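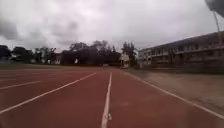 **Why do so many adults stop exercising when they retire?**

Much of the activity in a working life is attached to the job, and it ends when the job does. The walk to the bus stop, the stairs and the hours on foot are rarely counted as exercise by the people who do them, and few retirees plan a replacement.

## After the last shift

When the Otex mill in Gellow closed its weaving hall, the town made arrangements for pensions, retraining and the reuse of the building. Physical health was left to family doctors. Within a few years, doctors in the Plurgate district were reporting the same complaint from former mill employees: stiffness, poor sleep and a loss of confidence on stairs and uneven pavement. Most of these patients had never belonged to a sports club and did not regard themselves as people who exercised.

Riet Dierckx, then head of adult health at the Gellow municipal office, began her work with a survey. It was mailed to every resident of Plurgate who had left full-time employment in the previous 10 years, and 1,376 completed forms came back. The questions were modest. Residents were asked how they traveled to work in their last year of employment, how long they stood during the day, and what they now did in the morning before noon.

The replies to the last question shaped everything that followed. Large numbers of respondents described mornings spent almost entirely indoors, often in one chair. Many wrote in the margin that they would go out if they had somewhere to be.

"We had been preparing a campaign about the benefits of exercise," Dierckx says. "The forms told us that people were already convinced of the benefits. They wanted an appointment."

### A place to be at nine

The program that grew out of the survey is called Morning Hours. It is run by the municipality with a grant from the Brouwer Foundation, and it offers supervised activity at a fixed time on each working day. Participants sign up for a season and are assigned to a group. The groups are small, and members are expected to send word if they cannot attend.

The content of a session is plain. It opens with a warm-up and continues with walking at two or three speeds. Balance work follows, then a short period of strength exercises using the participant's own weight. Those who wish to run may do so in the second half of the season, after a conversation with the instructor. Sessions last under an hour, and coffee is served afterward at the participants' own expense.

Enrollment is now some 800 residents a season. The age range is wide, and the program does not separate participants by age. It separates them by pace, which is reviewed twice a season and can be changed at any time on request.

Jeanine Wuyts worked at Otex for most of her adult life, first at the looms and later in quality inspection. She joined Morning Hours at the suggestion of her daughter and expected to leave after the first month.

"I had walked up and down that hall every day and I thought I was in good condition," she says. "Then I was home for one winter and I could not get up from the floor without holding the table. That frightened me more than I told anyone."

Wuyts now attends four mornings a week. She does not run and has no plans to. Her own measure of progress is the hill between the Plurgate market and her apartment, which she used to climb with a rest at the pharmacy.

### What the instructors have learned

Instructors in the program are drawn from physical education, nursing and, in a few cases, the participant groups themselves. All of them complete a short course before they lead a session. Three points come up repeatedly in their written reports.

The first concerns language. Words such as "training" and "fitness" discouraged some residents at the registration desk, and the office now uses "hours" and "groups" in its printed material. The second concerns winter. Attendance falls in January, and participants who miss more than 2 weeks in a row are much less likely to come back in spring. Group leaders therefore telephone absent members during the first week - a practice that was resisted at first as intrusive and is now among the most appreciated parts of the program.

The third point is about strength. Walking alone appeals to almost everyone, while balance and strength work has to be introduced with patience. Participants who have had a fall are often the most reluctant to practice standing on one leg, and instructors are asked to offer a rail or a partner's arm to the whole group so that no individual is singled out.

### Limits and open questions

The municipal office is careful about the claims it makes. Morning Hours was set up as a service, without a comparison group, and residents who enroll may differ in many ways from those who do not. Dierckx points out that men are still underrepresented, as are residents who care for a spouse at home. A pilot with paired sessions, in which the spouse takes part in a seated group in the next room, has been discussed and awaits funding.

Cost is a further concern. Participants pay a small fee, which is waived on request, and the Brouwer grant covers the instructors' course and the insurance. Salaries come from the general health budget and must be defended each year against other needs. Several neighboring towns have asked for the program's handbook. Fewer have set aside money for staff, and the office advises against starting without it.

There is also the matter of timing. Dierckx would prefer to meet residents before they retire, and her successor has opened talks with local employers about inviting staff to a group during their final year of work. Two firms have agreed in principle - both with large numbers of employees who spend the day on their feet.

Wuyts supports the idea, with one reservation. The session would have to be early, she says, as it is now. Her group meets at nine, and she likes to be home in time to cook.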